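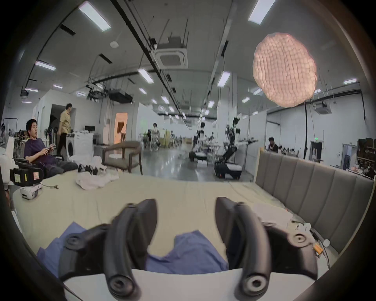

The big table, with a blue item (likely a shirt) awaiting a ruling and a white towel further back.

Mivier Laundry Log
README and data card

56 shares · 4 comments

What this is

A table of washing. Each row is one item of clothing or household linen that came out of a machine and was put on a table to be dealt with. We wrote down what it was, what colour it was, what state it landed in and where it ended up. There are 2701 rows. The plan was for around 4000, but the plan was made in summer, when people wear less and feel more optimistic.

If you came looking for advice on getting grass out of whites, try the Skidova stain list, kept by people with much stronger feelings than ours.

What's in the folder

items.csv, the log itself
colours.txt, the permitted colour names, fought over at length
folds.txt, written instructions for each fold we recognise
odd_socks.csv, kept separate for morale

Columns in items.csv

item_id: a number. Gaps are things that were logged twice and had one entry removed.
kind: shirt, towel, pillowcase and so on. "Shirt" covers T-shirts, because the alternative was a meeting.
kind_sure: yes or no. Use no when the thing is so scrunched up you'd have to touch it to find out. A crumpled blue cloth on a beige sheet is "shirt, no" until somebody finds a collar or a sleeve.
colour: one word from colours.txt. Navy and blue are different. Grey is spelled with an e.
state: flat, rumpled, bunched or ball. See below.
surface: bare table, sheet or bench. Most rows say sheet.
neighbours: anything else on the table, in plain words. Chargers, cables and plugs go here as "electrical". They are not laundry, although they get into everything like lint.
outcome: folded, hung, rewashed or abandoned.
notes: free text. Some of it is rude.

The four states

Flat means you could iron it where it lies. Rumpled means it has creases but you can still follow the edges all the way round. Bunched means at least one edge has gone missing under the rest. Ball means ball.

The line between rumpled and bunched caused most of the disagreements. Our rule is that towels get the benefit of the doubt, and shirts don't. Kedir Tesfamariam maintains this is unfair to shirts and has left comments to that effect in the notes column, where we've kept them as part of the historical record.

How items were logged

Spread the pale sheet over the table first. Dark items shed on it and light ones pick up whatever the dark ones left, so shake it out between loads. Tip out or drop one item at a time, away from the edge. Don't help it. Smoothing a sleeve "just a bit" before writing down the state is how the first week of the log came to be deleted.

Log the item, then fold it following folds.txt. The shirt fold is the ordinary one: face down, sides in, sleeves back, up in half. The towel fold is in thirds lengthwise, then half, then half again. Anyone who folds towels in quarters may do so at home.

Folded things go on the bench, or are supposed to. Sitting down is permitted. Reading your phone is permitted. Putting your feet on the pile is not.

Outcomes, in short

2293 items were folded. The remainder are split among the other three outcomes, with "abandoned" doing better than we'd like. Nearly all the abandoned rows are fitted sheets. We have no instructions for fitted sheets in folds.txt. Two drafts exist and both end in swearing.

Known problems

Blue is overrepresented. So are adults; there is very little children's clothing and no baby clothes at all.

The kind column is weak for anything logged late on a Friday. You'll spot these rows, as they say "cloth".

Tea towels and hand towels were mixed up until row 600 or thereabouts. Treat the early ones as "small towel" and move on.

One cardigan appears nine times. It was a favourite.

Surface was added late and filled in from memory for the older rows. Our memory says sheet.

Versions

1.0: first release, with the smoothed sleeves
1.1: smoothed sleeves removed, Plelier colour names dropped after nobody could agree on "putty"
1.2, Jun 17, 2018: surface column added, odd socks moved to their own file

Using it

Copy it, sort it, print it out and line a drawer with it. If you publish something from it, call it the Mivier Laundry Log and say which version. Corrections are welcome if they name the item_id. Corrections about towels in quarters will be filed with the socks.

Share · Save · 4 comments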